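Wearing It Out: Atieno Shemweta on Owning Less and Minding More

Atieno Shemweta owns 2 pairs of pants and will tell you so before you have your coat off. "People assume it's a philosophy," she says, putting the kettle on. "It started as a closet that fell down."

The closet was in her first apartment in Prellport, where the rail came out of the wall one July night and took a good deal of plaster with it. She lay in bed listening to the last hangers slide off. In the morning she made two piles, things she had worn since winter and things she had not, and the second pile was taller than her nephew.

That was the start of Minja, the repair and alteration shop she now runs from the ground floor of a former shoe store in the Skustitz neighborhood. It is open from noon until she gets tired. Her book on the subject, a slim and rather bossy thing, sold 300 copies in its first printing, and she claims to have met most of the buyers.

"One of them came in to argue," she says. "He'd found a mistake in the chapter on zippers. He was right, too. We had lunch."

I ask what she thinks of the advice that everybody should own a small set of matching basics, preferably in gray. She makes a noise into her tea.

"I've got nothing against gray. But you read those lists and there's always a trench coat on them. Who are all these people needing a trench coat? I've had customers bring me one with the tags on, wanting it taken in, and I say, where are you going to wear it? And they look at me as if I'd asked where they hid the body."

Her own view is that a wardrobe should be boring to describe and pleasant to live in. Most people, she says, have a favorite black thing and a great many understudies. The favorite gets worn until the elbows go, and then it's quietly retired to the back of a drawer while the understudies stay on, fresh as the day they failed to impress anyone.

"So fix the favorite," she says. "Why are we saving the ones we don't like?"

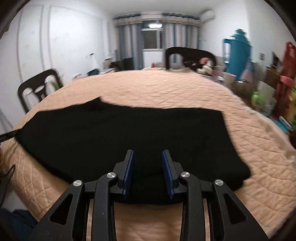

On black, and why it never matches

She has strong feelings about black. It is the color most often brought into the shop and the one she least enjoys sewing, especially after dark, when the stitches vanish and she works, as she puts it, "by rumor." She keeps a lamp for it that once belonged to a dentist.

"There's no such thing as black, you know. There's brown-black and blue-black and that greenish one you get after too many hot washes. You buy a spool that looks perfect in the store, you take it home, and it sits there on the cloth like a stranger at a wedding."

Her advice is to carry the garment to the thread and look at the two together by a window. She also says to wash it inside out, in cool water, and to stop washing it so often. Here she lowers her voice, though we are alone. "A sweater you wore to sit in an office does not need laundering. It needs an evening on the back of a chair."

Drying is where she gets severe. Knits go flat, never on a hanger, and if the shoulders have already grown points she will steam them down for you and give you a short talk while she does it. Lint she takes off with a damp hand, one direction only. Rollers are allowed for guests.

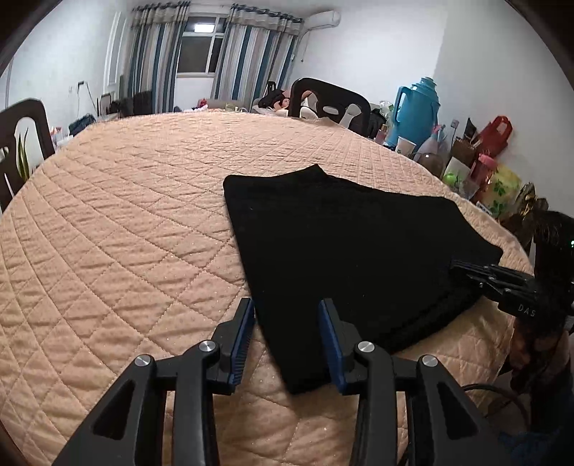 She learned most of this from Nelli Aaltonen, who ran the costume room at a small theater and hired Shemweta at the age when she was, by her own account, "good at ironing and nothing else." Aaltonen did not believe in praise. When a hem was right she handed over the next one, and when it was wrong she handed back the same one with the stitches already pulled.

"I did a single cuff seven times," Shemweta says. "Then in the show the actor rolled up his sleeves."

Did she complain? "To my mother, for years."

The theater closed, the costumes were sold off by the rack, and Shemweta bought a coat she had lined herself. She still has it. The lining has since been replaced, and one of the pockets, and the collar was turned over to hide the wear. I ask at what point it becomes a different coat.

"When it stops fitting," she says.

These days she has one employee, Musyoka Nyaga, who came in to have a jacket mended, disliked the price and asked to be shown how. He is better at pockets than she is. She told me this while he was out getting lunch and asked me not to print it, then called two days later to say I could, as he had found out anyway.

A second book is supposed to be on the way. Her editor, Gonçalo Cordeiro, has been patient, and has now started sending postcards. It will cover children's clothes, which she regards as a racket, and socks, about which she has written 2000 words and cannot stop. There may be a chapter on knowing when to give up on something.

I ask her what goes in that one. She thinks about it, pulling at a loose thread on her sleeve, and then notices what she's doing and goes to look for the scissors.

"Underwear," she calls from the other room. "Mostly underwear."

Minja takes mending without an appointment. Zippers are quoted separately, and trench coats are accepted at the owner's discretion.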